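Pumpkin Bread Troubleshooting: Your Questions, Answered With Varying Patience
By the Tolumetti Kitchen | October | 4 min read

The skillet cornbread recipe went up in June and the mail hasn't let up. We've pulled out the questions that come in most often. If yours is missing, it may have been too alarming to print.

Can I use the boxed mix and just add things to it?

You can. It will taste like the boxed mix with things in it. If you're short on time, stir in a spoonful of sour cream and a little melted butter, bake it in a hot skillet, and keep the box out of sight until everyone has eaten.

Wait, the title says pumpkin bread.

It does. This page used to be about pumpkin bread and whoever runs the site has promised to fix the heading. Everything below is cornbread.

Does it have to be cast iron?

No, but you'll miss the crust. A heavy metal cake pan does a decent job if you heat it in the oven first with the fat already in it. Glass is slower to brown, and please don't preheat it empty and then pour cold batter in. We got a letter about that one. It was a long letter.

Sugar or no sugar?

We use two tablespoons, which manages to annoy both sides equally. Leave it out if your grandmother is coming. Double it if your grandmother is from somewhere else.

What can I use if I don't have buttermilk?

Plain yogurt thinned with milk works best. Milk with a splash of lemon juice works too, once it has stood for ten minutes and started looking unpleasant. Straight milk will give you a flatter, blander bread, and you'll need to swap the baking soda for baking powder.

Why is mine dry?

Usually it stayed in too long. Start checking at 19 minutes. The edges should have pulled away from the pan and the middle should spring back when you press it. If you wait until the whole top is deep brown, you've made croutons - good ones, but still.

The other usual suspect is the measuring. Scooping the cup straight down into the bag packs the cornmeal in, and you end up with a good deal more than the recipe wants. Spoon it into the cup and level it off with a knife.
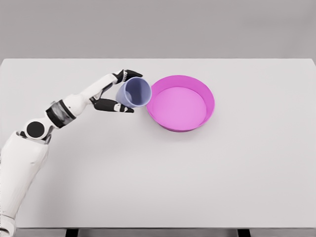 Weighing is better still, and a cheap kitchen scale ends most of these arguments. We know you won't buy one. We've been suggesting it for years.

Which cornmeal should I get?

Medium grind, yellow or white. Fine is all right and gives you something closer to cake. Coarse needs a soak in the buttermilk, 30 minutes at least, or you'll be chewing until dessert. Polenta from the back of the cupboard counts as coarse. It also counts as old, so smell it first.

Can I make it the day before?

Yes, with lowered hopes. Wrap it once it's completely cool, leave it on the counter, and warm it in a low oven under foil. It freezes well for a month or two. The batter won't wait overnight, so don't mix it ahead and expect it to rise for you in the morning.

Can I put cheese in it? Jalapeños? Bacon?

Yes, yes and yes. One cup of extras in total. A reader sent in a version with all three plus creamed corn, and by her own account it had to be served with a ladle.

Can I double the recipe?

Use two skillets. A double batch in one pan burns at the edges while the center is still thinking it over. If you own only one skillet, bake the second batch while people eat the first.

Mine stuck to the pan.

More fat, hotter pan. The batter should sizzle when it goes in. If it just sits there quietly, take that as a warning.

Questions? Write to the Tolumetti Kitchen, P.O. Box 1327 | © Tolumetti Kitchen | Back to top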